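屋外サウンドインスタレーションの電源と再生機について

1:yamabiko_rec
来月、町はずれの雑木林で音の展示をやることになりました。小型スピーカーを木の間に置いて、2,696秒のループを流します。夜間の上演はなし、日中だけです。
迷っているのは電源で、発電機は音が入るので使いたくない。バッテリー駆動で一日もたせた経験のある方、構成を教えてください。

2:kusabue
スピーカーの出力と台数がわからないと答えようがないです。

3:yamabiko_rec
すみません、書き忘れました。30Wのアンプ内蔵を2台です。音量はかなり絞ります。録音は環境音と声が中心で、低音はほとんどありません。

4:Lionel Dobson
Trololwoodの野外展で似たことをやりました。絞って鳴らすなら消費電力は定格よりずっと低いので、ディープサイクルの電池を1台につき1個で足りました。心配なら昼に交換する。地面に直置きせず、すのこに載せてください。

5:kusabue
>>4
鉛電池を林の中まで運ぶのは勧めません。重いし、倒したときが面倒。リン酸鉄リチウムにしたほうがいい。

6:Lionel Dobson
>>5
値段が違います。一回きりの展示なら借り物の鉛で十分だと思います。台車が入れる道かどうかで決めればいい話です。

7:nezumi_mochi
電源より再生機のほうが問題になりやすいです。うちはループの継ぎ目で毎回ぷつっと無音が入りました。MP3をやめてWAVにしたら直りました。あと、2台を別々の再生機で鳴らすと少しずつずれます。同期が必要な作品なら1台から有線で分けること。

8:yamabiko_rec
>>7
ずれてもかまわない作りにしてあります。左右ではなく別々の音源なので、むしろ毎回違う重なり方をしてほしい。WAVの件は助かります。

9:kusabue
ずれていい作品なら、ループの長さも2台で変えたほうがよくないですか。同じ長さだと、一日聞いていてもほとんど同じ重なりのままですよ。

10:Rahel Holzer
>>9に賛成。片方を177秒短くするだけでもだいぶ変わります。
別件ですが、受付はどうしますか。私の回では開始地点に机を出して、地図を渡していました。 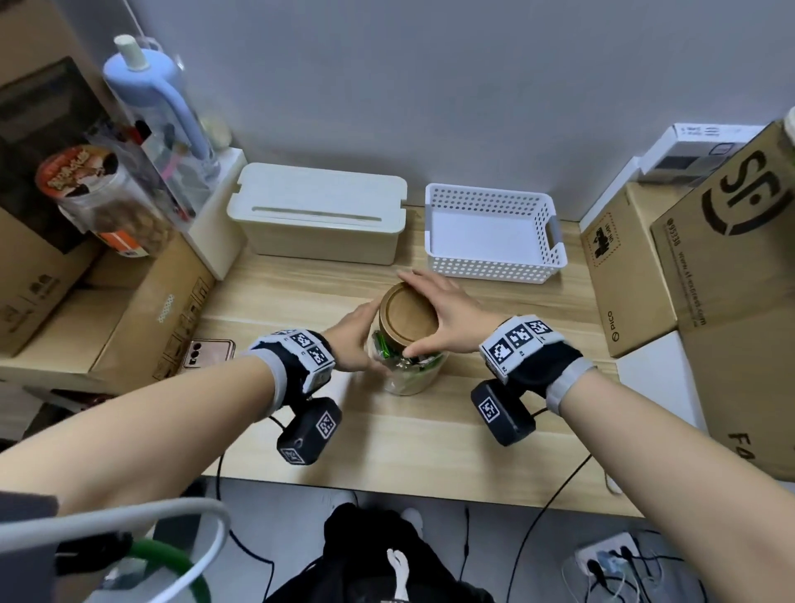 11:yamabiko_rec
受付は林の入口に机ひとつの予定です。地図はLiesl Auerさんに描いてもらっています。
ループの長さは変えてみます。短くするなら声のほうかな。編集し直しになるので今週中に試します。

12:nezumi_mochi
声は切らないほうがいいと思う。文の途中で終わると客は故障だと思います。切るなら環境音。

13:Rahel Holzer
>>12
そこは作品によるでしょう。途中で切れた声のほうが林では耳に残ることもあります。

14:nezumi_mochi
>>13
私のときは「壊れてますよ」と受付に言いに来る人が続いたので。好みの問題だけでもないです。

15:Lionel Dobson
雨対策の話が出ていないので書いておきます。スピーカーに袋をかぶせると高音がこもります。上に板で屋根を作り、前は開けておく。コネクタは下向きにして、ケーブルをいったん垂らしてから入れると水が伝いません。

16:yamabiko_rec
ありがとうございます。まとめると、再生機は別々でWAV、ループ長は変える、屋根は板。
電池はまだ決めていません。台車が通れるか、明日現地で見てきます。

17:kusabue
現地に行くなら、ついでに木のない道路側でも音を聞いてきてください。林の中より車の音が強いので、入口近くのスピーカーは音量の設定が変わるはずです。

18:yamabiko_rec
>>17
了解です。録音機も持っていきます。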